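Kimitent Publishes Results of Grocery Bagging Trial With Two-Armed Robot

Company says the chore is within reach but still too slow for a store or a home

Kimitent today published the results of a trial that asked whether a two-armed robot can pack fruit into an ordinary plastic shopping bag. The work was carried out in February with Prallier, which supplied the grippers.

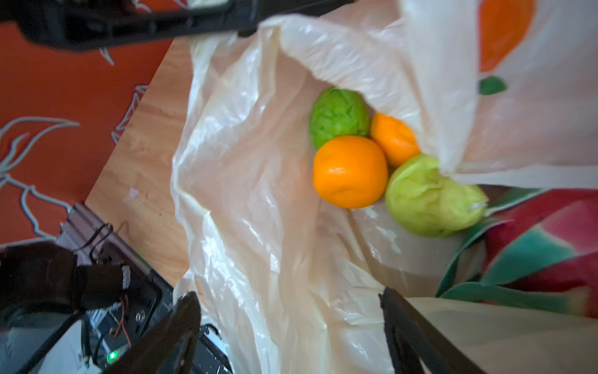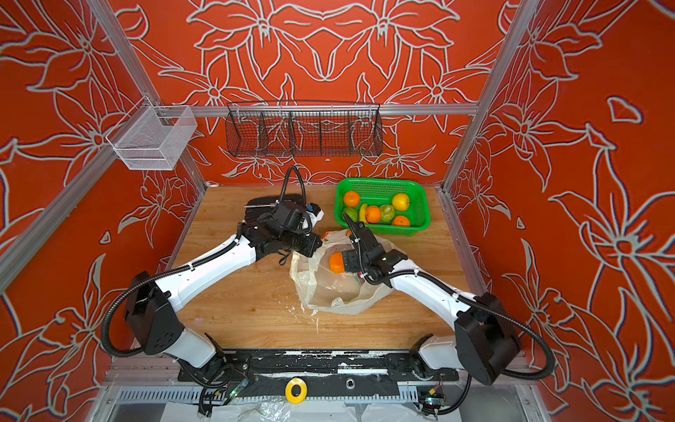
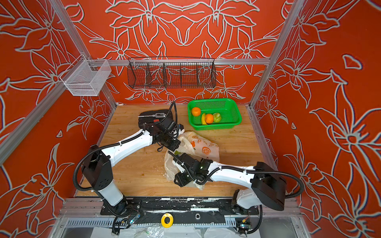
Fruit and a plastic bag at the Kimitent bench.

The robot made 90 attempts. It finished 58 of them without help from an operator. An attempt counted as finished only when every piece of fruit on the order was in the bag and the bag was still upright enough to be picked up by its handles.

Picking up fruit caused few problems. Most of the failures came from the bag. Thin film folds over on itself, sticks to the fingers and closes while the arm is away fetching the next item. In 2 attempts the film tore and the run was stopped.

"People ask us when a machine will put the shopping away for them, and our answer is that it can do part of the job on a good day," said Poppy Ellwood, who led the trial for Kimitent. "An orange keeps its shape when you take hold of it. A bag is different every time you touch it, and the arms have to look again before each move. That takes time."

A finished attempt took 80 seconds on average. Ellwood said a store clerk would do the same order in a fraction of that, and that Kimitent does not plan to offer the system for checkout work at its present speed.

The company sees an earlier use in back-room packing, where orders are made up ahead of collection and a slow machine can work through a queue. Wragg, a regional grocer, has agreed to host the next round of testing in one of its stockrooms. That round will add paper bags and soft items such as bread. Software for the new tests is being written with Junberg.

The full results, including a list of failed attempts by cause, are available from Kimitent on request.

Contact: Kimitent Press Office | © Kimitent. All rights reserved. | Back to top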